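The Fultard cell is a table-top station for teaching handling tasks to robots with two hand-held grippers. It was set up in Zukville by Silvana Bittencourt and is looked after by Anderson Brito. The work surface is white and lies on a wooden table. 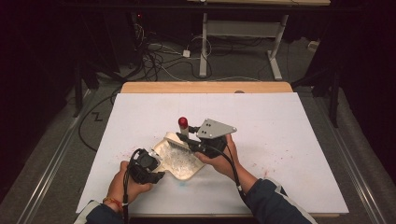
Tray handling at the Fultard cell, one gripper in each hand

Each gripper is inspected after 60 runs – first the linkage, then the finger pads. A pad with a torn grip layer is replaced in pairs, so that both sides close evenly.
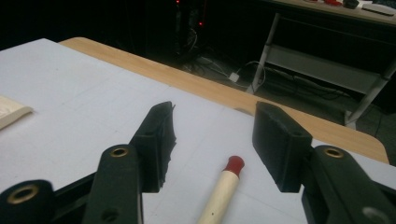 Finger pads of a gripper, open over a red-tipped dowel; the left pad has a frayed inner edge

The logbook of the cell is kept under the name Mokoena.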